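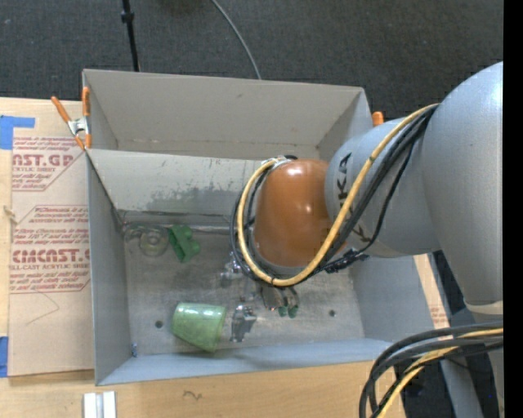 Roboterarm über einer offenen grauen Box auf einer Tischplatte aus hellem Holz

Aufmaß vor dem Umbau: So zeichnen Sie den Bestand Ihres Hauses selbst

Wer Wände versetzen oder ein Geschoss neu aufteilen will, braucht zuerst einen Bestandsplan. Alte Bauzeichnungen helfen nur bedingt. Bei einem Haus in Prolberg, Baujahr 1847, lag die Küchenwand 12 cm neben der Stelle, an der sie im Plan eingetragen war. Für Vorgespräche mit Architekten und Handwerkern reicht ein selbst erstelltes Aufmaß meist aus. Für den Bauantrag gilt das nicht, dort muss der Entwurfsverfasser die Maße prüfen.

Was Sie brauchen

Laser-Entfernungsmesser, Gliedermaßstab mit 2 m Länge, Wasserwaage, Klemmbrett, kariertes Papier, Bleistift und einen roten Stift für die Maße. Ein zweites Paar Hände ist bei langen Strecken nützlich, aber nicht zwingend.

Schritt 1: Skizze anlegen

Gehen Sie einmal durch das ganze Geschoss und zeichnen Sie jeden Raum freihand auf ein eigenes Blatt. Der Maßstab spielt noch keine Rolle. Tragen Sie Türen, Fenster, Heizkörper, Schornsteinzüge und Vorsprünge ein und geben Sie jedem Raum eine Nummer. Vermerken Sie auch, in welche Richtung die Türen aufschlagen.

Schritt 2: Raummaße nehmen

Messen Sie jede Wand einzeln, auch die gegenüberliegende. In Altbauten sind beide selten gleich lang. Halten Sie den Laser einen Meter über dem Boden und achten Sie darauf, dass er waagerecht liegt. Fußleisten und Heizungsrohre verfälschen sonst das Ergebnis. Notieren Sie alle Werte in Zentimetern, zum Beispiel 533 für eine Wand von 5,33 m. Ein Wechsel zwischen Metern und Zentimetern auf demselben Blatt führt später fast immer zu Fehlern.

Danach kommen die beiden Diagonalen. Weichen sie in einem rechteckig gezeichneten Raum voneinander ab, stimmen die Winkel nicht, und der Raum muss über die Diagonalen konstruiert werden.

Schritt 3: Öffnungen und Wandstärken

Fenster und Türen messen Sie fortlaufend von einer Raumecke aus: Ecke bis Laibung, Ecke bis Ende der Öffnung und so weiter. Einzelmaße, die aneinandergereiht werden, summieren kleine Ungenauigkeiten. Dazu gehören Brüstungshöhe und Sturzhöhe. Die Wandstärke lässt sich an jeder Türöffnung abnehmen. Ziehen Sie die Bekleidung ab, wenn sie über den Putz hinausragt.

Schritt 4: Höhen

Nehmen Sie die Raumhöhe an mehreren Stellen, mindestens in den Ecken und in der Mitte. Durchhängende Decken und schiefe Böden zeigen sich erst im Vergleich. Unter Dachschrägen notieren Sie außerdem die Kniestockhöhe und den Punkt, an dem die Schräge in die gerade Decke übergeht.

Schritt 5: Reinzeichnung

Üblich ist der Maßstab 1:50. Beginnen Sie mit den Außenwänden und arbeiten Sie sich nach innen vor. Wer am Rechner zeichnet, kommt mit jedem einfachen Grundrissprogramm zurecht; wir haben für das Haus in Prolberg Gikora verwendet. Passt am Ende eine Wand nicht, wird sie nicht passend gemacht. Gehen Sie zurück in den Raum und messen Sie nach.

Tragende Wände

Aus dem Grundriss allein lässt sich nicht sicher ablesen, welche Wände tragen. Die Wandstärke gibt einen Hinweis, ebenso die Spannrichtung der Deckenbalken im Dachboden. Ingvild Amundsen vom Planungsbüro Tveit empfiehlt, alle unklaren Wände im Plan rot zu schraffieren und den Statiker gezielt danach zu fragen, bevor die erste Wand geöffnet wird.

Bewahren Sie die Skizzenblätter zusammen mit der Reinzeichnung auf. Darauf stehen oft Maße, die erst beim Einbau der Küche oder beim Bestellen der Innentüren gebraucht werden.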